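3.2 Practice schedule and retention

Trainees were assigned to one of two schedules. The massed group completed all suturing practice in a single afternoon of 180 minutes. The spaced group had the same total time, split into six sessions over three weeks. Both groups used the same practice pads and followed the same written instructions, adapted from the Vekura skills course. Feedback was limited to a short comment from the instructor, Xiaoyan Guo, at the end of each session.

We chose suturing because it has a clear end point and because most trainees had little earlier experience with it. Those who had practiced outside the course in the previous eight weeks were left out of the analysis.

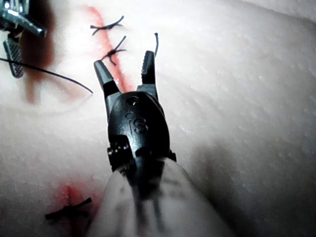

Figure 3. Instrument with open jaws in front of a suture practice pad; a red incision line is visible between the jaws.

Skill Learning and Memory 8(3)

Scores at the end of training did not differ between the groups. The difference appeared at the retention test in November, when the spaced group finished faster and left fewer uneven stitches. The massed group had lost around a third of its gain by then. Trainees in that group had also rated their own progress higher on the last day of practice – a pattern that Maksymiv reported earlier for typing and for simple music tasks.

Sleep between sessions may explain part of the effect, but our design cannot separate it from the passing of time. We also did not control what trainees read or watched between sessions. Self-reported study time, logged with Trerix, was similar in both groups and was not related to the retention score.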